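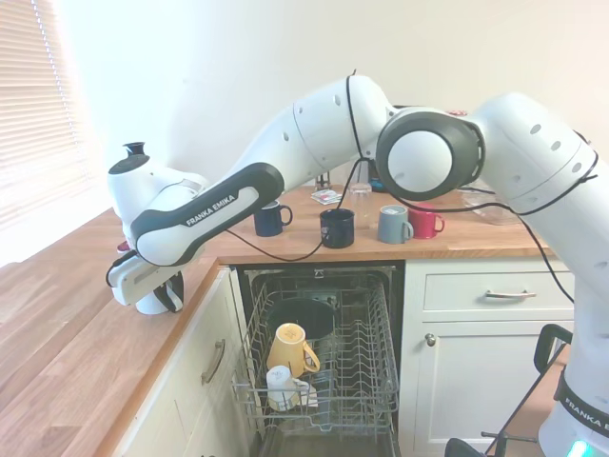 Gripper Comparison at the Nastport Kitchen Bench
Speaker notes - Mélanie Li, afternoon session

Slide 1. Welcome the audience and acknowledge Sharada Kartha and Bleddyn Yorath, who ran the trials. The work was carried out in May on a single Franka Emika arm.

Slide 2. State the question. Foulkes asked whether the Cloklow finger set should replace the standard two-fingered set for handling mugs between dishwasher and counter. Arm, controller and camera position were held constant.

Slide 3. Method. Each finger set completed 100 practice grasps before scoring began. The scored total was 3,568 grasps, of which 2,669 were on mugs and the remainder on bowls and glasses. Mugs were presented upright on the counter and on their sides in the lower rack.

Slide 4. Results. Upright mugs showed no meaningful difference. For mugs lying in the rack, the Cloklow set recorded 39 fewer drops. Pause here - the Britgate team will want to see the table by mug color.

Slide 5. Limitations. Cable routing along the arm was changed once during the trials, and Rhydian Pumphrey has flagged the affected runs. Clear glassware remains difficult for the camera with either set.

Slide 6. Next steps. Tomos Trevor will repeat the rack trials with a second controller. Refer questions on force settings to him. Allow five minutes for discussion.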